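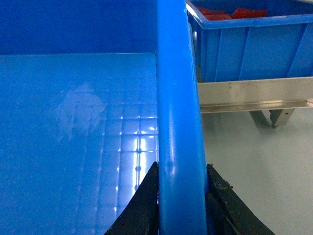

Rim-centering from the wrist camera only: method and first results

Manipulation and Grasping > Perception

phalliday
Posted in October, 9:14 am

Writing up what we have on rim grasps for blue totes at the Sondport cell. The task is narrow. The arm comes to a tote, lowers an open parallel gripper over one wall so that a finger is on each side, closes, and drags or lifts. The only camera is the one on the wrist.

The usual approach here was a tote pose from an overhead depth camera plus a fixed offset to the rim. It works until the tote is bowed or the depth image has holes in it. Glossy blue plastic gives you plenty of holes. We dropped the overhead camera and trained a small network, Plallska, that takes the wrist image and outputs two values: lateral offset from the rim centerline to the midpoint between the fingertips, and yaw error relative to the rim tangent. A plain proportional controller runs on those during the last part of the descent. No tote model, no segmentation stage.

Training data is over 2,000 teleoperated approaches. Labels come for free. At the end of a good approach the fingers straddle the rim, so we take the final arm pose as zero and compute the offset for every earlier image from forward kinematics. Approaches where the operator backed out were thrown away.

The test set is 700 approaches recorded after training data was frozen. Plallska failed on 27 of them, where a failure means a fingertip landed on top of the rim or both fingers went down on the same side. The overhead baseline was clearly worse on the same layouts, but it was tuned for a different mounting height and I don't want to lean on that comparison.

Code will go up once the calibration part is cleaned out. Questions welcome.

Paora Halliday

rarden_cell
9:52 am

Thanks for posting. Two things.

First, the zero label. You assume the final pose is centered. With a compliant wall it doesn't have to be. An operator can close on a rim with one finger already leaning on it and the wall gives. Your zero is then biased toward whichever side that operator favors.

Second, what does the network use? A tote rim under ceiling lights has a long highlight along it, and I would bet a good part of the signal is that highlight. Move the cell under different lighting and the highlight moves across the lip while the rim stays put.

phalliday
10:20 am

On the zero label, agreed in principle. We record the pose before closing, which removes some of it. We have no independent measurement of how much is left.

On the highlight, we checked. Occlusion maps put most of the weight on the two long edges of the rim and on the fingertips. The highlight shows up, but weaker. The inside of the tote contributes close to nothing, including the molded grid on the floor, and I had expected that grid to be a distraction given how it glints.

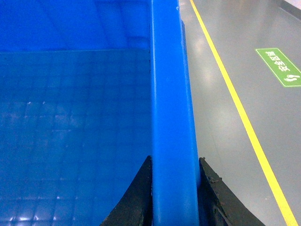
What does contribute, and should not, is the outer side. With the tote interior masked, error barely changes. With everything outside the tote masked, yaw error goes up. My reading is that straight features in the background were correlated with tote yaw in training, because operators tend to set totes down square to whatever is nearby. Floor paint and rails are good candidates. We are retraining with the background pasted over from other images and I will post the numbers when there are some.

tejada_m
10:41 am

I'd push back on calling that a leak. If the cell layout is fixed, a floor line is a perfectly valid yaw reference. You are removing information the robot will have in production.

rarden_cell
10:47 am

It's valid until someone leaves a tote crooked. Then the line and the rim disagree, and the rim is the thing being grasped.

tejada_m
10:55 am

Then put crooked totes in the training data and let the network work out which cue to trust. Pasting random backgrounds also produces images with wrong lighting at the rim boundary, and it can learn the seam. I have seen exactly that with cutout augmentation on bins: great validation error, bad on the arm.

phalliday
11:18 am

Fair point about the seam. We blur the mask edge, but I can't claim that is enough. Collecting crooked totes is cleaner and costs operator time. I'd like to run both and compare on a test split made only of crooked placements. The current test set has too few of those to say anything.

gridfinger
11:30 am

How are you handling the fingers themselves? Ours pick up scuffs and grit, and an older model degraded slowly until we swapped the pads. Then it was fine for a while.

phalliday
11:46 am

Partly handled. Training covers several states of wear because the pads were never cleaned on a schedule. The two fingers don't look the same in most of our images, and the right one tends to be the rougher of the pair. I have not tested with new pads. If the network has learned the texture of one finger as a landmark, new pads would show it. Adding that to the list.

rarden_cell
12:03 pm

Please also report where the 27 sit. If they cluster near corners, where the rim curves and the tangent is poorly defined, that is a different problem from the background one.

phalliday
12:25 pm

Most are near corners. The rest are mixed — a few have a second tote close enough that its rim enters the view, and the network locks on to the wrong edge. I'll post the split with the retrained model.

tejada_m
12:31 pm

If a second rim is in view you could crop to a band between the fingertips. Their position in the image is fixed while the gripper stays open, so the crop costs you nothing.

phalliday
12:40 pm

We tried a tight crop early on. Offset was fine, yaw got noisy from the short length of rim. A taller, narrower crop might be the compromise. Will try it alongside the crooked set.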